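Gusuvov Drop-Leaf Table: Review After a Winter of Use

Posted in March by the Home Desk
Print this page | E-mail this article

The Gusuvov is a drop-leaf table sold by Prasesari, and it is meant for people who eat, work and fold clothes in the same room. I bought mine in the fall to replace a round pedestal table that rocked whenever anyone cut bread on it. I paid full price and have used the Gusuvov every day for five months.

It comes in one heavy box. The legs are packed under the top, and the hardware is in a paper bag taped to one of the stretchers. My bag had torn open and two of the washers were loose in the foam. Check the bottom of the box before you throw it out.

Putting it together

The instructions are drawings only. They are good until step 3, where the hinge plates go on. The drawing shows the plates from below and the text arrows show them from above, and I put one on backward the first time. If the leaf won't drop all the way, that is the reason. Take it off and turn it around.

You need a Phillips screwdriver and a hex key. The hex key in the box is soft and I rounded it off on the second leg. I used my own after that. Start to finish took me around 200 minutes, and a good part of that was the backward hinge. A second person helps when you turn the table over, but I did it alone by tipping it onto a folded blanket.

Daily use

With both leaves up, the table seats five if one of them is small. With both down it is narrow enough to stand behind a couch. I mostly keep one leaf up and the other down, with the down side against the wall.

The leaf supports are wood arms that swing out from the frame. They were stiff at first — I rubbed a candle stub along the top edges and they have moved easily ever since. There is a slight step where the leaf meets the middle section. You can feel it with a fingernail, and a sheet of paper laid across it will show the line if you press hard with a pen. I write on a clipboard.

It doesn't rock. I leaned on the raised leaf with both hands and it gave a little, then stopped. I wouldn't let anyone sit on it.

The finish

Prasesari describes the finish as an oil and wax blend. It marks with water if you leave a glass overnight, and the marks come out with more oil and a rag. I have done this twice. A hot pot left a pale ring that has not come out, so use a trivet.

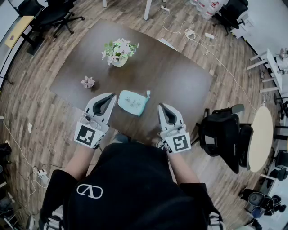 Crumbs collect in the gap at the hinges. A dry paintbrush gets them out. A vacuum with the narrow attachment also works, but it knocks against the hinge screws.

Compared with the others

I looked at two other tables before buying. The Sala costs less and has folding metal legs, and it felt shaky in the store with just my elbow on it. The Drorkalo is better made than the Gusuvov, with no step at the leaf, but it only has one leaf and the store wanted a long lead time for delivery.

If you want a flat, unbroken surface for drawing or sewing, get the Drorkalo and wait. For meals and a laptop in a small room, I would buy the Gusuvov again. I'd also ask Prasesari for a new hex key, which they mailed me free when I wrote to them.

Contact us | Copyright Home Desk. All rights reserved. | Back to top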